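About Clerano

Search Clerano
Enter keywords
Go

Hello, I'm Tracey! I started Clerano because I kept shouting at the radio whenever a story about a far-off border dispute got ninety seconds and a map. I wanted to know who lived there, what the treaty said and why the talks had stalled again, and I couldn't find it written down in a way my mum would read. So I began writing it myself, at the kitchen table, usually well after I should have been asleep.

We cover the smaller end of foreign affairs: breakaway regions, peacekeeping missions that never quite finish, customs rows, disputed elections in countries that rarely make the front page. A lot of it is Eastern Europe and the Black Sea, as that's where our contacts are (and where I've drunk the most coffee in ministry waiting rooms). We don't do breaking news. By the time you see a piece from us, it has been through two people and at least one argument.

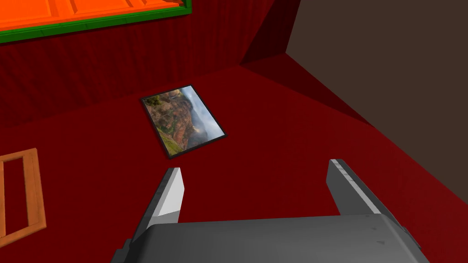 Nigel Mapplebeck wrote to tell us that we are far too soft on foreign ministers, that our piece on observer missions took a press release at its word, and that he'd be reading the next one with a pencil in his hand. Fair enough! We went back over that article, found the paragraph he meant and rewrote it. The correction is still at the top of the page, and that's how we handle all of them.

There are three of us now. I edit and do most of the writing on treaties and negotiations. Vira Derkach translates and reads the local papers - in seven cases out of ten the lead for a story is hers, whatever the byline says. Tia Cheetham looks after elections and parliaments, and she built our archive, which has 301 articles in it and a tagging system only she fully understands.

We take no money from governments, parties or embassies. Readers pay for it, plus the odd evening talk, and if a trip gets paid for by somebody else we say so in the first line. 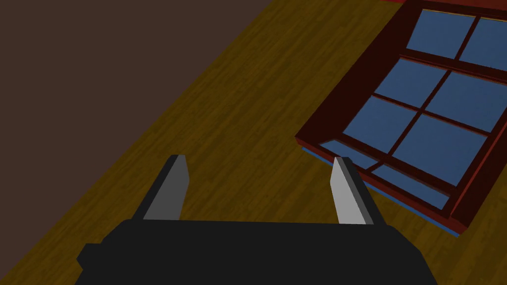 Clerano - small places, long arguments

If you'd like to write for us, send a couple of paragraphs before you send the whole thing, and tell us who you've spoken to. Tips are welcome too, in any language Vira can read (quite a few). We're slow with email in January, when everybody's talks seem to restart at once, but we do get to all of it.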